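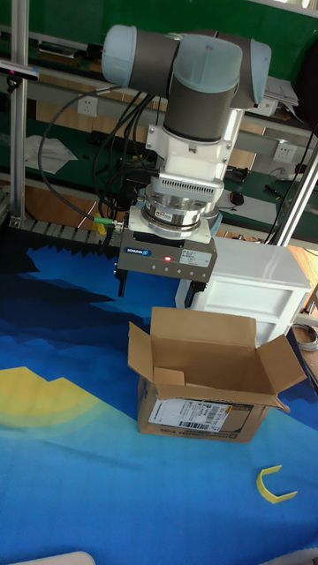

Fig. 4.1. Arm with wrist force-torque sensor and two-finger SCHUNK gripper over an open, empty carton.

Unit 4: Packing and Putting Away

Readings: Laing course reader, chapter 7. Skim the Vakstead task list before lab.

4.1 Where the question stands

Can a machine do chores yet? The answer depends on how much of the chore is fixed in advance. A carton on a known table, at a known height, with its flaps already folded back, is within reach of an ordinary industrial arm. The same carton taped shut on a kitchen floor is a different problem and is treated in Unit 6.

4.2 Subtasks in packing one carton

Locate the opening and estimate its rim.
Pick the item and hold it in a pose that fits the opening.
Descend without touching a flap.
Release, withdraw, check contents.
Close the flaps.

Closing is the weak point. Cardboard springs back, and the crease stiffness differs from one carton to the next. A parallel grip is poorly suited to pushing a wide flap flat. Most groups in the course script this step and learn the others.

4.3 Sensing

A force-torque sensor between the flange and the gripper reads contact loads at the wrist. It also reads the weight of the gripper and the pull of any cable attached below it. Both must be compensated before a threshold means anything. Re-zero after every tool change. Contact with a flap gives a small, slow rise in force; contact with the table gives a steep one. Plot both before choosing a stop value.

4.4 Results to discuss

The Wodgate trial ran 640 attempts at placing one household item in an open carton. Success was 71 percent for mixed items. Failures were scored in 3 classes: missed grasp, flap collision, item caught on the rim. Nearly all flap collisions came on the way out, after release. Note that a human reset every trial and that reset time is not in the published cycle time.

The Vastalness shop-floor line reports higher success, but with one part type and one carton size. Do not compare the two numbers directly.

4.5 For lab

Bring a written definition of "packed" that a second group could score without asking you. State what counts as a failed withdrawal. Problem set 4 is due at the start of the Unit 5 lecture.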